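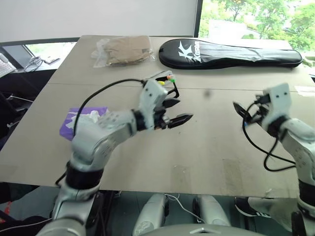 The Long Night of Metwally
Forty seats, one generator and a ghost story from the hills: how a small horror film found its audience

By Rajkumari Rana

The first time I saw Metwally, I watched most of it through my scarf. I am not proud of this. I have written on horror films for many years and I believed I was finished with hiding. But there is a moment, 31 minutes into the film, when the grandmother stops stirring the pot and turns her head to the window, and my hands went up by themselves.

There is nothing at the window. The director, Deepak Kaushik, does not show us anything there until much later, and even then it is only for a short time. "I grew up with stories where you never see the thing," he told me when we met in a tea shop near his editing room. "My aunt would stop talking in the middle, and go to wash the cups. We children had to sit there and finish it in our heads. It was cruel of her, but I learned my work from that."

Metwally is the name of the house in the film, and also of the family that lived in it before. A young surveyor, played by Ankit Nishad, comes to measure the land before it is sold. He plans to stay one night. The road floods, and he stays for 16. Each evening he eats with the grandmother and her two grandsons, and each evening one more plate is put on the table. He does not mention it and the family does not mention it either. I found these dinners harder to watch than any of the running and screaming which comes in the last part.

Nishad is known mostly for comedies, and Kaushik had to fight a little to have him. The producers at Bolus, the company that paid for the film, wanted somebody with a darker face, as one of them put it. It was a good fight to win. Nishad has the polite smile of a guest who wants to leave, and he keeps this smile almost until the end. When it goes away, the film becomes very cold.

Much of the talk has been on the sound. It was made by Huw Powell, a Welshman who came to the hills to record birds and who met Kaushik at a wedding. There is no music for the first hour. Instead Powell gives us the house: the pipes, the shutters, a low knocking which seems to come from a different wall each time. He recorded all of this in the real building over two weeks, sleeping there alone.

"People ask me if I was frightened," Powell said on the telephone. "I was bored, mainly. Then I would play back the night's recording in the morning, and I was frightened then."

Not everything is good. The younger grandson has a dream which explains the family's history, and it explains too much. The surveyor's telephone calls to his fiancée stop halfway and the film forgets her completely. I also think that the last scene, at the bridge, was added by someone who was worried that we would go home unhappy. Kaushik laughed when I said this to him, and ordered more tea.

The film was shot in June, when the rain was heaviest, with a crew so small that the cameraman, Shoaib Pirzada, also drove the van. Pirzada lights the rooms with oil lamps and very little else. In the cinema where I saw it, an old hall with 80 seats of which half were broken, the picture was sometimes so dark that I could see the faces of my neighbours better than the faces of the actors. At home this may be a difficulty. I advise you to close the curtains.

After the Pluvar festival, where it was shown at midnight in a side programme, the film was bought for cinemas in four countries. Kaushik is already writing the next one. It is called Ulum and it takes place on a ferry. He would tell me only that it is shorter than 100 minutes and that there is again a grandmother.

I went to see Metwally a second time, in the afternoon, with my sister. At the window I was ready and I kept my eyes open. She had taken my scarf.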